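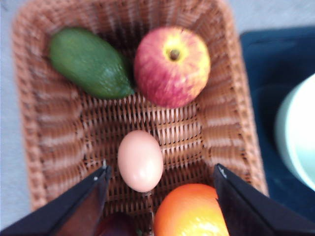

Bakora Robotics Open Day: Frequently Asked Questions

Last updated December 7, 2022

What is the open day?
Once a year we open the Bakora workshop to the public for an afternoon. You can see the arms running, talk to the people who program them and, at two of the stations, have a go yourself. Most of what we do is grasping - getting a gripper to pick up ordinary household and grocery items without dropping or bruising them.

Do I need to book?
Yes. Groups are capped at 15 and each group has its own start time. Bookings are made through the Punport online calendar. If your group size changes, edit the booking instead of making a second one. We had a lot of doubles in October and it took a while to sort them out.

How much does it cost?
Entry is free. There is a coffee cart in the yard that takes cards only.

What will I see?
The visit has three stops. The first is the grocery table, where an arm with a two-finger gripper works with fruit, vegetables and eggs in baskets, trays and bowls. The second is Mamani, our mobile base, which carries trays between benches. The third is the teleoperation desk, where you can move a gripper by hand controller and watch through the wrist camera on a monitor.

Is the food real?
It varies. We use real produce and moulded replicas, sometimes in the same session. Replicas hold their shape and colour for months, so they are handy for repeat tests. If you want to know which you're looking at on the day, ask at the table.

Why an egg?
Visitors ask for it. It is also a useful item to have next to an apple or an avocado, as the grip needed for one is quite different from the grip needed for the other. Deepika Shenoy runs the grocery table and is happy to talk about force limits for as long as you like.

Does the robot know what each item is?
At the grocery table, the software labels what it can see in the wrist camera view and proposes a grasp. An operator confirms it before the arm moves. Items that overlap, or that are partly hidden behind the fingers, are harder, and sometimes the operator has to back the arm off for a better look.

Does it ever drop things?
Yes. You will probably see a miss or two. We don't reset the demonstration when it happens. The operator clears the item and carries on.

Can children come?
Children of eight and over are welcome with an adult. The arms work behind a low barrier and everyone stays on the yellow line side of it. The hand controllers are a bit big for small hands, but most kids manage.

Can I touch the gripper?
Not while it is powered. Fermín Henríquez has a spare one on the bench near the door that you can open, close and take apart.

Can I take photos or video?
Yes, without flash. Please don't film the whiteboards or the screens in the back office.

Is the building accessible?
The entrance, workshop and toilets are all on the ground floor. The teleoperation desk can be lowered. The mezzanine is stairs only, but no part of the visit goes up there.

Where do I park?
In the gravel lot behind Unit 31. The spaces out front belong to our neighbours. Bicycles can come inside and be left along the corridor wall.

How long does it take?
Allow an hour and a half. You can leave earlier, but please return your visitor badge to the front desk.

Do you run visits for schools?
Yes, on separate dates. More than 677 students have been through since we started. Contact Ainhoa Echevarría, who will send you the risk assessment and a form for your principal.

I have a technical question that isn't covered here.
Yurii Hnatiuk answers questions about the software. For anything to do with the hardware, including buying a gripper, ask for Torquil Forsyth.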